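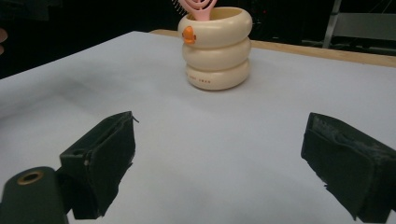 Rekha Maurya wrote back after the first draft that her foam pads crumbled because she'd squeezed too hard, so I've moved the grip setting up front.

Step 4. Setting the grip on your Talard

1. Power off and check both finger pads. A little fraying is fine – mine look pretty rough and I still use them!
2. Power on and set the closing force to 25.
3. Close on something light with a handle, like a hairbrush, and go up one notch at a time until it holds.

Caution: don't go past 31. I did, and there went a pad.

Note: write your number down before you start step 5.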